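This site uses cookies. By continuing to browse you agree to our use of them. Accept | Manage settings

MEDIA RELEASE

Tretalden tests eight gripper fingers, recommends two, apologises to the other six

Hundley bench trial puts fingers, wrist cameras and controllers through 73 household and toy-box objects, including an umbrella

HUNDLEY — Tretalden has released the results of its first side-by-side trial of two-fingered grippers for paired robot arms, and can confirm that picking up a cube is easy until you ask a second arm to help.

The trial compared eight finger designs, two wrist camera positions and two controllers on the same bench. Full results are free to download. The company's own flagship finger came third.
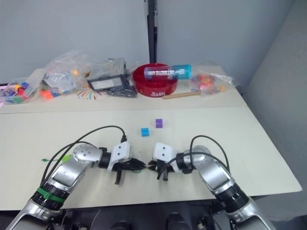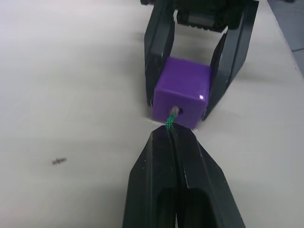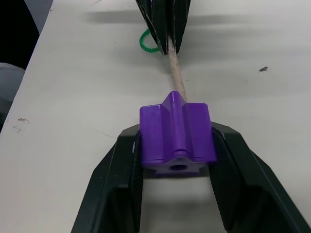

Black fingers, pale bench, and something purple every time.

What was tested

Each finger design was fitted to both arms and run through 13 tasks. These ranged from the dull (move a cube from one spot to another) to the mildly unreasonable (hold a cube in one gripper while the other takes charge of a cord). The objects came from kitchen drawers, toy boxes and the bottom of at least one schoolbag. None was bought from a robotics supplier, and several were bought in a hurry.

"Test objects in our industry tend to be very well behaved," said Marion Kinnear, head of applied testing at Tretalden. "They're matte, they're square and they weigh what it says on the sheet. I wanted things with shine on them, and holes, and bits of string coming out. My kids had been training for this their whole lives."

The finger designs fell into two camps. Five were stiff, with flat inner faces or fine ribs. Three were soft and wrapped themselves around whatever they met. Tretalden went in expecting the soft ones to win comfortably, and had drafted a headline to that effect.

What happened

On single-arm picks there was little between the top four designs. Cubes, blocks and other tidy shapes suited nearly everything. Two of the soft designs did well on round objects and then declined to let go of them, which counted as a fail under the scoring rules despite a spirited argument from their designer.

The gaps opened up when both arms had to work within a few centimetres of each other. Wide fingers ran out of room. Soft fingers bulged into their neighbours. The narrow, tapered fingers with stiff tips did best here, mostly on account of being able to get in and out without knocking the job over.

Cord was the hardest material in the trial. A finger pair that can hold a block all day may still have a gap at the tips, and cord finds the gap. Three of the eight designs were withdrawn from the cord tasks after failing every practice run. They have been thanked for their service.

The best all-rounder was a ribbed finger from the Manurung line, a design that has been in the Tretalden catalogue for years under the heading "Other". It will be moved to a better page. Second place went to an unnamed prototype that now urgently needs a name. The flagship finger, as mentioned, came third. It remains excellent at lifting boxes and has the nicest brochure.

The umbrella problem

Long objects made their own trouble. A gripper can have a perfectly good hold on a handle while the far end goes wherever it likes, so a folded umbrella was scored on two things: whether the handle stayed put between the fingers, and whether the shaft finished up pointing the way it was asked to.

The second score was lower than the first for every finger in the trial. Stepped handles helped, as a ridge gave the inner faces something to sit against, provided the approach was straight. A crooked approach turned the same ridge into a hinge.

"We lost a good part of the week to the umbrella," said Léonie Joly, controls engineer. "It was on the list as a quick one."

A side note on cameras

Both camera positions sat on the wrist. One looked down between the fingers from close in, and the other was set further back and tilted. The close position was better for the last part of a grasp, when the question is whether a fingertip is on the object or merely near it. The tilted one gave a better sense of what else was on the table, and so saved a number of collisions with things nobody had asked the robot to touch.

Glossy plastic caused trouble in both. A bright highlight on a corner could be read as an edge, and the arm would then close confidently a short distance from where the object was. Changing the exposure setting fixed more of these cases than any change to the software. Joly has asked that this sentence be kept in the release and that it be forwarded to the software team. It has been.

If a site can afford only one camera per arm, the report recommends the close one, with a fixed overhead or head camera to look after the wider bench. A site with no budget for the second camera should keep its bench tidier than Tretalden does.

Controllers

The trial also put the new Gonari controller up against the model it replaces. Gonari handles both arms from one box and shares a single clock between them, so that when one gripper lets go, the other already has hold. That handover had been the weak point of the older system, which would occasionally have both grippers politely wait for each other until someone pressed stop.

Gonari completed all 13 tasks. The older controller completed most of them and took longer over the ones where the arms met. For single-arm work the difference was too small to bother with, and customers who run single arms are advised to keep the box they have. The sales department has seen this paragraph.

Changing fingers over was slower than anyone had allowed for. A full swap on both arms, with the cameras checked and the grippers zeroed again, took up to four hours in the early part of the trial. By the end the crew had it down to something they could finish before lunch, chiefly by labelling the cables. A page on cable labelling has been added to the setup guide. It is already the most-read page in it.

What the trial does not show

The bench was a single table under indoor lighting, and the floor did not move. The results say nothing about outdoor work, food handling, or anything heavier than a full drink bottle. Every object was handled by the same model of arm, and a stiffer or faster arm may well change the order of the middle places. It is unlikely to rescue last place.

Wear was not measured. The fingers went through the trial in one go and came out scuffed, though a proper answer would need months of running. Kinnear's group plans to start that work in May with the top two designs, and is taking suggestions for objects.

"Please don't send glitter," said Kinnear. "We've had an offer already."

Availability

The report, the scoring sheets and the list of all 73 objects can be downloaded without charge from the Tretalden website. The scoring sheets include the failed runs, with comments as written at the time, lightly edited for language.

Manurung ribbed fingers are in stock in pairs. The second-placed prototype will be offered to existing customers for evaluation once it has a name and a part number, in whichever order those arrive. Gonari controllers are shipping now, and current owners of the older model can ask about a trade-in.

Makers of other grippers who would like their fingers added to the next round are welcome to send a pair, along with mounting drawings. They will be tested on the same tasks and the results will be published whichever way they fall. Tretalden has had some practice at this.

About Tretalden

Tretalden designs and builds grippers, wrist mounts and controllers for small robot arms used in labs, workshops and light assembly. Its test bench and offices are in Hundley. The bench is the one with the umbrella.

Media contact

Interviews with Marion Kinnear (English) and Léonie Joly (English or French) can be arranged through the Tretalden media desk. Visits to the bench are possible by arrangement, and visitors are asked not to move the cubes.

Page last updated: May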